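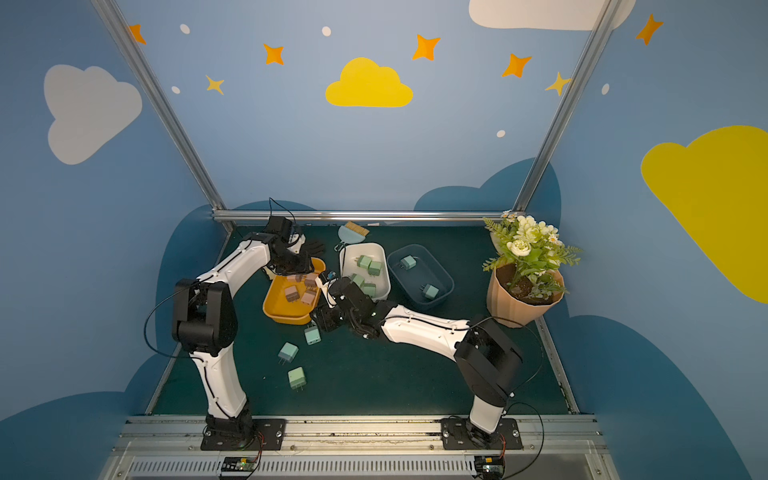 Figure 1. Plug adapters and containers on a dark green mat.

Unit 4 handout: Plug standards and travel adapters
Prepared by Arash Sadeghi
Last updated: June

4.1 Scope

A travel adapter changes the shape of the connection between an appliance plug and a wall socket. It does not change voltage or frequency. A converter or transformer changes voltage and is covered in Unit 5. Students confuse the two terms every year, and marks are deducted for it in the written test.

4.2 Supply and rating

Mains supply falls into two broad groups: 100 to 127 V and 220 to 240 V. Australia has a nominal supply of 230 V at 50 Hz. Before choosing an adapter, read the input line on the appliance label. "100-240 V, 50/60 Hz" means the appliance will run in either group. A label showing a single voltage means it will not.

Current rating is separate. The load on an adapter must stay at or below its marked rating. For a resistive load, P = VI.

Worked case: a 48 W charger at 230 V draws 0.21 A. The same charger at 120 V draws 0.40 A. Losses are ignored in both.

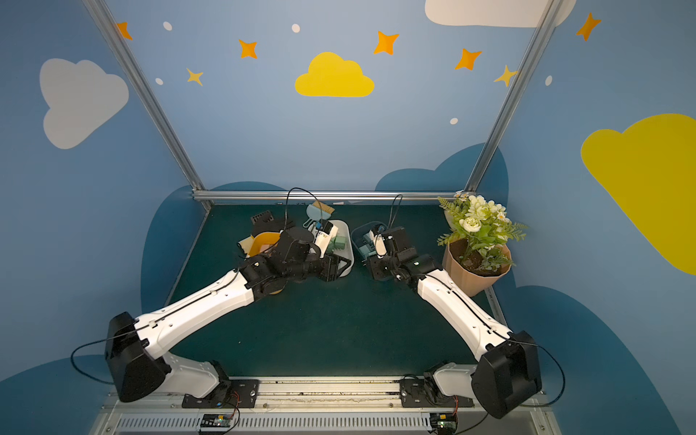

4.3 Earthing

Type I plugs have two or three flat pins; the third is earth. An adapter with no earth contact breaks the protective path, so it must not be used with a Class I appliance. Class II appliances carry the double square symbol and need no earth - check the label, as the colour and finish of the case tell you nothing.

4.4 Reading

Shirazi notes, pages 88 to 93. Bring a labelled appliance charger to the tutorial.

2 comments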